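Two finger or vacuum for shiny round stuff?

amna_jatoi
Need to pick one gripper for the bench by end of April. Got the Robotiq two finger on now, other option is a Flolar suction cup. Parts are mostly smooth cylinders, bowls, small jars. Anyone run both?

torque_wrench56
Vacuum. Every time. Fingers are slow and you spend your life setting widths.

amna_jatoi
Not on a curved side surely? The cup needs something flat-ish to seal on.

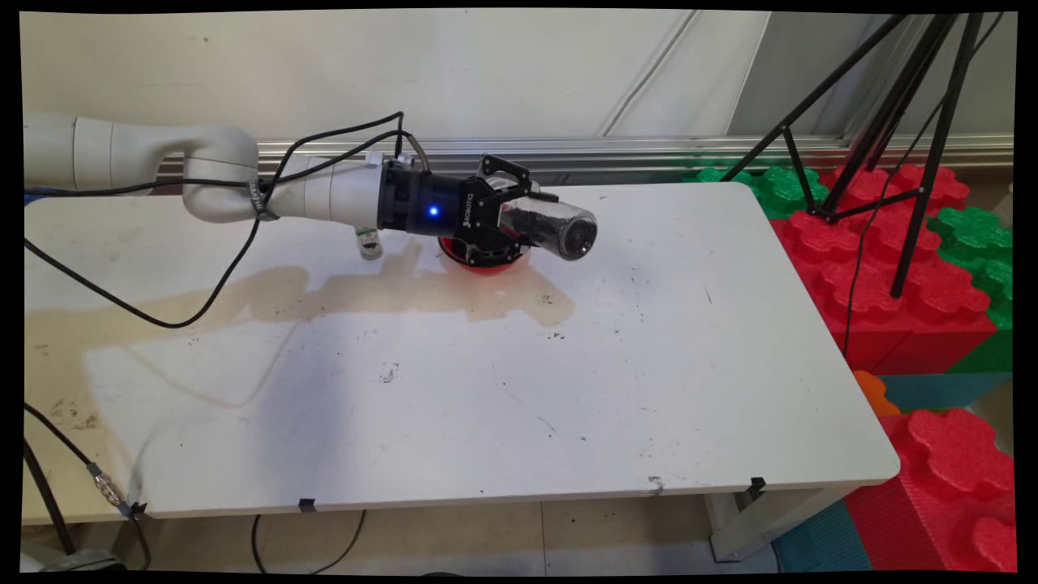 Jilton, April

Current setup, two finger holding the shiny cylinder sideways over the red bowl. Cable loops over the forearm and back across the table, strapped near the elbow. Did 200 picks with the cylinder yesterday, dropped 3. All three were my fault, force set too low.

brutusora_fan
3 in 200 is fine. keep it. What's the glare like for your camera tho? that thing is like a mirror

amna_jatoi
Bad. Depth goes to holes all along the bright bit. Been teaching the pick points by hand, so havent really fixed it.

torque_wrench56
So your 200 were all from the same spot? Not much of a test then. Move the part about and see.

amna_jatoi
Fair. Two spots but yes, taught.

pell_k
Disagree with torque. We ran bellows cups on bottles at Acuña, 351 cycles before the lip split, and a split lip drops everything. Fingers with rubber pads for me. Also shorten that loop over the wrist, it'll snag when joint 6 turns.

torque_wrench56
Cheap cups then. Mine last months.

amna_jatoi
Ok will redo it with random postions and borrow a cup to compare. Pads ordered. Will post numbers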